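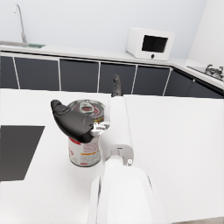

The simulated kitchen used for the can task, with the gripper open around the can. Render: Stollham

Marama Pryor has picked up the same can of food several hundred times this year and has never touched it. She does it from a desk on the second floor at Stollham, with a pair of hand controllers, a monitor and a cushion she brought from home. Each time she gets through the task, the computer saves a recording of what the arm did, and that recording becomes one more example for a program that is supposed to learn to do the job by itself.

There are 2,956 of those recordings now. Pryor made a good share of them, and the rest came from three other operators who work part time. I spent a day with the group to find out what the work is like and why so much of it is still done by hand.

"People think the robot is learning while I drive it," Pryor said. "It isn't. I drive, it gets saved, and the training happens later on some other machine. Most days I never see that part."

The project is called Sonden. It began in February with a single task: reach across a table, take hold of a can, lift it and set it down in another spot. The arm and the kitchen behind it exist only in software. There is a white table in front, a run of dark cabinets, a microwave and a cooktop on the counter. When an episode ends, the kitchen resets, and the can shows up somewhere else on the table.

Haruto Kawaguchi runs the project. He came to Stollham from a warehouse equipment company, where he worked with real arms, and he said the change took some getting used to.

"On a real arm, resetting is half your day," he said. "You walk over, you put the object back, you check that you haven't bumped the table. In the simulator it's a key press. The price you pay is that contact is never quite right. A can in the simulator will sometimes slide when a real can would tip, and you have to know that about your data."

The operators see the kitchen from several viewpoints. In one of them the view looks along the arm toward the can, and a finger can pass right in front of the lid. I asked Pryor whether that made the job harder.

"It did for the first week. You lose the top of the can just when you want it most. Now I line up before I get close, and I use the side of the label to tell if I'm centered. And I open the fingers all the way, early. New people open them late and knock it over."

A knocked-over can doesn't have to end the episode. For the first two months it did, and those recordings were thrown out. Anahera Sutcliffe, who looks after the training side, asked for that to change.

"I had all these clean runs," Sutcliffe said. "Straight in, close, lift. The model learned them fine. Then you'd test it, it would come in a little too far to the left, and it had no idea what to do, since nothing in the data had ever been a little too far to the left. I wanted the messy ones."

So the operators now record what the group calls recoveries. In one batch out of five, they are asked to start badly. They come in too high, or off to one side, and then they fix it. Pryor said she found this oddly hard at first. "You spend weeks getting smooth and then somebody wants you to be bad on purpose. My fake mistakes looked fake. Anahera sent some of them back."

A batch is 20 episodes. After each one the operator marks it as good, usable or bad, and adds a note if there is something to say. Sutcliffe reads all the notes. She showed me a page of them. Most were blank, several said "slow," and one said "sneezed."

Slow is a real problem, she said. When a person stops to think, the recording has a stretch in it where the arm does nothing. Put enough of those in the training set and the model learns to stop in the same places. The group wrote a script that trims the pauses, but it also trimmed the short wait before the fingers close, and the grasps got worse. They put that wait back in and now check the cuts by eye.

Corey McAlister does most of the checking. He watches recordings at four times normal speed and keeps a spreadsheet of what he rejects.

"I can tell who was driving," he said. "I don't look at the name, I just know. Marama comes in low and flat. One of the others always does a little turn of the wrist before he closes. It's not wrong, but if half the data has the turn and half doesn't, the model ends up doing part of a turn, and that is wrong."

Their answer was a one-page guide with a preferred approach, which the operators helped write. McAlister said the rejection rate dropped after that, though he still sees the wrist turn on Friday afternoons.

The current model is tested on 100 starting positions that it has not been trained on. In the last round it failed on 9 of them. Kawaguchi would not call the task finished. Six of the failures were with the can near the far edge of the table, where there are few examples, and he has asked the operators for more from that area before anyone trains again.

I asked him if the numbers would hold on a real arm.

"No," he said. "They'll drop. I can't tell you how far yet. We have time booked with an outside lab, Dudomex, and we'll take the model there and see. I expect we'll need a set of real recordings on top of these — a few hundred, maybe more."

Pryor has been asked to go along and make some of them. She has never driven a physical arm, and she said she would like to get an afternoon of practice before anybody hits record. Meanwhile there was a batch waiting. She pulled her chair in, picked up the controllers and started on the far edge of the table.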